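Dindatby Opens Public Sign-Up for Gumia, a Home Laundry Sorting Program

Motaung, 2020-08-21

Dindatby, the household organization company, today announced that sign-up is open for Gumia, a home program that helps families sort, pair and put away small laundry. The program has until now been offered only to residents of the Kandano apartment buildings, where it was developed together with the building management. With the announcement, it becomes available to any household in the Motaung area.

Gumia is concerned with one narrow part of housekeeping: what takes place between the dryer and the drawer. Households that took part in the Kandano program told the company that shirts, towels and bedding gave them little trouble. Socks, washcloths and other small pieces were the items most often left for another day. These pieces tend to collect on chairs and beds, and they are often washed a second time before they have been worn.

Under the program, each household keeps one open basket for small items and sets aside one clear, flat surface on which to sort them. The basket is emptied and its contents are put away before the next load is started. Participants receive a printed guide, a sorting basket and two home visits from a Dindatby adviser.

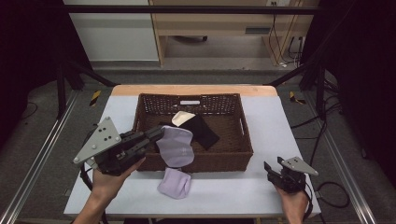 The first home visit lasts 60 minutes and is given over to choosing the sorting surface and going through whatever small laundry has built up in the home. The second visit is shorter. It is used to look at how the routine has settled and to change the placement of the basket if the household finds it inconvenient. Advisers do not bring shelving or storage units, and participants are not asked to buy any.

"We were asked many times for a larger system, with drawers and dividers and a chart on the wall," said Chaimae Zaki, director of household programs at Dindatby. "The families at Kandano were already short of space. What they wanted was a place for the small things to wait and a simple way of getting through them. We have kept the program to that size on purpose, and we intend to leave it there."

Sorting in the Gumia guide follows a fixed order. Pieces are first separated by kind, so that socks are not handled together with cloths and underwear. Socks are then grouped by color and laid flat before any folding is done. Pairs are matched on the table and only then folded, and single socks go back into the basket until the following wash. 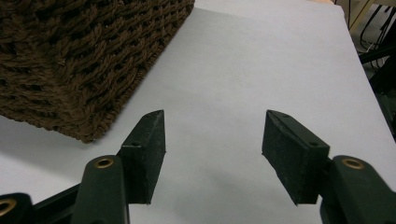 The choice of surface receives a full chapter in the printed guide. Dindatby advises participants to use a table and to avoid the bed or the sofa, where small pieces are easily lost in covers and cushions. A plain, flat white surface of the kind used here is well suited to dark socks, which can be hard to tell apart on patterned cloth. Households with only a dark table may lay down a light towel or sheet. Good light matters as well, above all for navy and black pairs, and the guide recommends sorting near a window during the day – or under a ceiling light in the evening, with table lamps moved out of the way so that they do not throw strong shadows over the work.

The guide contains 12 short chapters in all. Other subjects include washing delicate pieces, labeling for families with several children of nearly the same size, and deciding when a single sock should no longer be kept. On that last question the program takes a firm position: a sock that has gone through four washes without its partner is to be used as a dust cloth or sent to textile recycling.

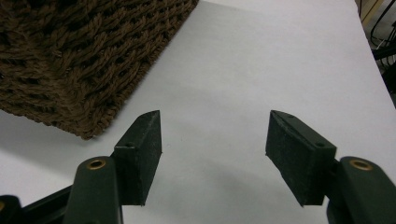 Baskets were the subject of much discussion during the Kandano program, and participants were invited to use one they already owned if they preferred it. Dindatby asks only that the basket be open at the top, stable when set down and small enough to carry in one hand. Woven baskets are welcome. Those made of thick, braided strands, like the dark brown one on the table, have small gaps in the weave and should be turned over and shaken out from time to time to clear lint. Participants are also advised to run a hand along the inside of a woven basket before using it for hosiery or fine knits, and to add a cloth liner where any rough ends are found.

Sign-up is open to renters and homeowners alike. First visits outside Kandano will begin in October, with 13 places available in the opening round. Places are assigned in the order in which requests are received, and households that cannot be placed will be offered a visit in the next round. Residents of Kandano who have already completed the program may request a further visit through their building office.

About Dindatby

Dindatby provides home organization programs, printed guides and in-home advice to households in Motaung. Its work covers laundry, kitchen storage and entryways. Gumia is a program of Dindatby.

Media Contact

Chaimae Zaki
Director of Household Programs
Dindatby, Motaung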